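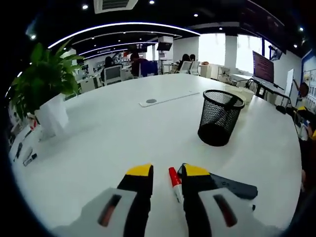 The Long Way Around: Why Grown-Ups Are Learning to Copy Again

Last updated Tuesday, October 5, 2021

48 shares | 11 comments

When I was nine, my art teacher caught me tracing a horse. I had it taped to the classroom window, with a sheet of typing paper on top, and I was just getting to the hooves (always the hard part of a horse) when she lifted the whole thing off the glass and told me, kindly enough, that an artist makes up her own horses. I remember the heat in my face. I also remember that I never did learn to draw a horse, and I have sometimes wondered over the years whether those two things are connected.

I told this story to Beatriz Tavares on the first evening I visited her class in Randeck, and she laughed so hard she had to put down her tea. She has heard a version of it from nearly everyone who signs up. With some it was a horse, with some it was a comic book character or a poem copied into a notebook and passed off as original. What they share is the moment of getting caught, and the lesson they took home from it, that copying is what you do when you have no ideas.

Her course is called simply Copying, and it runs for 30 weeks. In that time each student makes copies of five pictures. You choose the pictures yourself from a drawer of reproductions, you work on each one for six weeks, and you are not allowed to improve anything. If the painter made a clumsy hand, you make the same clumsy hand, as clumsy as you can manage. Beatriz is strict about this, in a cheerful sort of way. She trained as an illustrator and spent a long stretch of her working life at Sestari, a design and advertising firm where she was eventually put in charge of the younger staff, and it was there that she started to worry about the word "original."

"They would come in so bright," she told me. "Really bright, lovely people. And I would give them a job and they would sit in front of nothing and suffer. I'd ask, what have you looked at? And they'd looked at plenty, they'd looked at hundreds of things that morning before breakfast. So I'd ask them to draw me one of those things from memory, any one, and they couldn't tell me where the chair was or which way the woman was facing."

She began handing out copying as a sort of warm-up. An old poster, a page of type, the label from a can of tomatoes. Some of them hated it, and one young man left a note on her desk asking whether it was a punishment. But she noticed that the ones who stuck with it had more to say in meetings, and that what they said was about the work on the wall and less about how they felt about it. When she left Sestari she took the idea along, rented the upstairs of a former piano showroom, and put up a card in the window of the bakery across the street.

The room is a pleasant place to spend an evening. There is a radiator that knocks, and a long row of windows facing the bus depot, and by seven o'clock people have settled into the seats they always take and the talk has dropped away to the occasional groan. I had expected students of the traditional kind, with portfolios. The group I met was mostly people with jobs that have little to do with paint.

Joaquim Caldeira writes product copy for Peeters, a mail-order house that sells kitchen goods, and by his own count (his manager asks for the count, so he has it ready) he turned out 216 descriptions last quarter. He had been copying the same still life since the end of summer, a loaf and a jug and a knife, and he was in a state about the loaf. He had thought of it as brown. Everybody thinks of a loaf as brown, he said, and I had to agree that I did. Then he sat down with it for a few weeks and found a green in the crust, and a gray that was almost lilac where the bread turned away from the light, and after that he went back to his desk at Peeters and felt a bit ashamed of the way he had been writing about saucepans.

I asked him if his saucepans had changed. He thought they had, though he wasn't certain that anyone who shops for saucepans could tell. He uses fewer adjectives now. He picks the pan up and holds it for a while before he types anything, and his manager has asked him to hold them for a shorter while.

It would be easy to turn this into a story about slowness, and how we should all put away our phones and bake our own bread. Beatriz won't have that. She likes her phone. Half of her students work from pictures on a screen because it lets them zoom in on a sleeve, and she thinks it's marvelous that a person in a small town can look that closely at a sleeve in a museum they may never visit. Her quarrel is with something else, and it took me a few evenings to get hold of it.

The best account I got was from Houda Hajji, who teaches seventh grade and came to the class after a disagreement at school. The staff had been discussing whether to drop a unit in which the children copy out a passage by a writer they admire, by hand, word for word, and then write a page of their own in the same rhythm. Several of her colleagues found it old-fashioned, and one called it a waste of a good morning. Any child can find the passage in two seconds, after all, and what is the point of having them reproduce it? Houda was fairly sure there was a point, but when she stood up to defend it she found she couldn't say what it was, and sat down again.

So she enrolled, partly to find out. Now she puts it this way. When you look something up, you get the thing. When you copy it, you get all the decisions. You come to the comma and you have to make the comma, and for a moment it's strange to you that there should be a comma at all, and you notice how the sentence would have gone on without it. Then you come to the next one. Her students don't put it like that, of course. They say their hands hurt. But she has a girl this year who copied out a paragraph about a rowboat and wrote, underneath it, a paragraph about her grandmother's stairs that had the same rocking motion from start to finish, and Houda read it standing up in the hallway and was late for lunch duty.

The unit has been kept for another year. It was a near thing, she says, and she expects to have the same argument next October.

Not everyone who has thought hard about these matters is persuaded, and I went to see someone who isn't. Conceição Matos has run Garnetti, a small gallery two streets from the river, for 25 years, and she has seen a great many careful painters come through the door with careful paintings under their arms. She poured me coffee and was very nice about Beatriz, whom she has known for ages, and then she told me she thinks the class may do some people harm.

Her worry is about comfort. A copy can be finished, she pointed out, and you can lay it next to the original and see how well you did. There's a right answer at the back of the book. With your own picture you have nothing to lay it next to, and you can be wrong for ten years and not know it, and the people who can stand that are the ones who turn into artists. She has met painters who copied so beautifully and for so long that they lost the nerve for anything else. "They come to me with wonderful hands," she said, "and I ask them, what do you want to paint? And they look at me as if I've said something rude."

I carried that back up the stairs to Beatriz, feeling a little like a tattletale, and she nodded through the whole thing. She agrees with most of it. It's the reason for the limit of five, she said, and the reason she turns people away when they ask to take the course a second time. She had one gentleman who offered to pay double. She sent him off with a blank sketchbook, and she hears he is angry with her still.

Where the two women part company, I think, is over what a beginner is short of. Conceição believes it is courage, and that you can only get it by being left alone with your own bad pictures. Beatriz believes most beginners have plenty of courage and very little to spend it on. They've seen everything and handled next to nothing. I went back and forth between them for most of a month, usually persuaded by whichever one had fed me last.

The student I keep thinking about is Ratree Kaewsai, who keeps the books for a roofing company and had, before this, never made a picture of any kind. She was on her fourth copy when I met her, a portrait of an elderly woman in a white cap, and she had been stuck on the mouth for three weeks. She would lay it in, step back, shake her head, and wipe it off with a rag. I watched her do this for most of an evening. To my eye the mouths she was wiping off were perfectly good mouths, and I told her so, and she thanked me and wiped off another one.

Around nine she called me over. She had realized, she said, that she kept painting her own mother's mouth. The two women looked nothing alike, but every time she stopped checking and let her hand go, the corners went up in the way her mother's did, and the old woman in the cap turned into somebody from Ratree's own kitchen. She'd been treating it as a mistake. She still was going to treat it as a mistake, because those are the rules until spring, and she wanted to get the cap lady right. But she had taken one of the pages she uses for testing colors and painted the wrong mouth on it, on purpose, and then a chin under it, and she had put that page away in her bag.

I asked if I could see it and she said no, it wasn't ready.

I've bought a pad of tracing paper since then, and a book of horses. The windows in my apartment face north, so there is decent light for it until four or so in the afternoon, and I've done two heads and most of a neck. I have been putting off the hooves. Beatriz says to start with them next time, before I get tired, and to leave the tape on overnight if I have to stop halfway down a leg.

11 comments | Share this story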